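April, indigo vat no. 3, Stendodwood shed

Vat woke up beautifully overnight! Coppery skin on top, yellow-green underneath, and that smell – sweet rather than rotten, so I'm leaving the lime alone. Puspita Harahap's madder notes say to wet out the linen for longer than I ever do. Tried it, and the blue went on far more evenly.

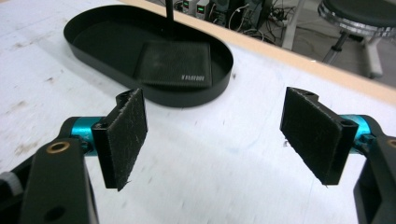 White worktop, morning.

Dips so far: Clasia linen, 3 dips, 50 seconds each. Bremby wool, one dip only, already a lovely mid blue. Need to label the skeins before they all look alike.

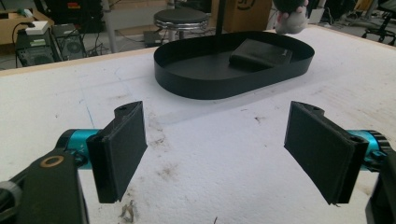
Next time
Feed with 100 g fructose, stir gently, lid on. Try the Nouri cotton, lot 801, and keep one strip undyed to compare.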